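Saturday club, and the trouble with picking things up

I have been meaning to write up the robotics club since July, and now it is September 2025 and I still haven't managed it, so I'm sitting down with a pot of tea and doing it before the washing gets the better of me.

For anyone new here, we meet in the upstairs room at the library in Sallside, and we are a mixed lot -- mostly sixth formers, a couple of parents who came to give lifts and stayed, and me, who joined to learn a bit of programming and has ended up bringing the flapjacks. This term we are entering the Manitby Cup, which is done entirely in simulation. You write the code, you send it in, and the organisers run it in a set of made-up rooms your robot hasn't met before. I was a bit sniffy about that at first (I like a motor I can burn my finger on) but I've come round. There are 12 of us and we could never have shared one real arm without squabbling.

What we're working on

The task sounds so easy when you say it out loud. Go to the object, take hold of it, lift it, carry it to another spot and put it down without dropping it. Each team gets 30 tries and the best 23 count towards the score, which I think is very kind of them.

Our first program, which we called Nikden after a typing mistake that stuck, closed the fingers at the same height every time, whatever was in front of it. Lovely with boxes, hopeless with anything that bulges. Do-yoon Min spent the best part of two sessions persuading it to look for the widest part it could sensibly get its fingers round and then go a little lower, and I spent the same two sessions getting the minus signs wrong in the bit that turns the wrist. We got there in the end, with a lot of muttering and one very patient parent reading numbers aloud.

The object I have grown fondest of is the lumpy brown one with the big white top. The top sticks out further than the brown part on both sides, so we want the fingers down on the brown and well clear of it, and I was so pleased with this grip that I saved it to show my sister!

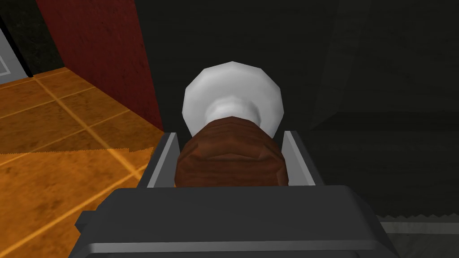 Still to do before the deadline

The carrying needs work. Our turns are far too sharp, and Cho, the little test program that marks our runs for us, takes points off for every jerk. I've been told to try slowing the wrist down over the last part of each turn, and I have a page of notes on it that I can nearly read.

Then there is the putting down, which we have hardly touched. At the moment we let go as soon as we think we're over the right spot, and you can imagine how that goes with something top-heavy. Do-yoon wants to lower it in small steps and check after each one. I'd like to do that too, if we can keep it inside the time limit.

We're meeting again next week at the usual time, and there is room for a few more if you live nearby and fancy it. You don't need to know any programming. Bring a laptop if you have one, and a jumper, as the radiator up there is still off.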